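Der gelbe Pullover

Am Dienstag kam Ainhoa Carretero zurück in die Wohnung ihrer Mutter, um die Kleider zu ordnen. Der Bus von Driltemcombe hatte Verspätung gehabt, und es war schon kurz nach drei, als sie die Tür aufschloss. Im Flur roch es nach Seife und nach Äpfeln.

Sie begann mit den Wollsachen. Die Mutter hatte immer gesagt, Wolle darf man nicht aufhängen, Wolle muss liegen und schlafen. Ainhoa hatte das als Kind wörtlich verstanden. Sie hatte die Pullover am Abend zugedeckt und ihnen eine gute Nacht gewünscht.

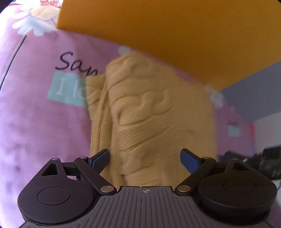
Der senfgelbe Pullover, gefaltet auf dem rosa Stoff.

Den gelben erkannte sie mit den Fingern, bevor sie ihn richtig anschaute. Mit ihm war die Mutter in jenem März zum Bahnhof gegangen, um den Vater abzuholen, und allein wieder nach Hause gekommen. Sie hatte danach Suppe gekocht und kein Wort darüber gesprochen. Den Pullover hatte sie noch zwölf Jahre getragen.

Ainhoa faltete ihn auf, hielt ihn vor ihre Brust und faltete ihn wieder zusammen. Die Ärmel nach innen, dann die Mitte, so wie sie es gelernt hatte. Für die Kleidersammlung stand eine Tüte neben der Tür. Sie ging mit dem Pullover bis zu der Tüte, blieb dort eine Weile stehen und hörte, wie im Treppenhaus jemand einen Kinderwagen hinauftrug.

Dann legte sie ihn in ihre eigene Tasche, ganz unten, und machte mit den Blusen weiter.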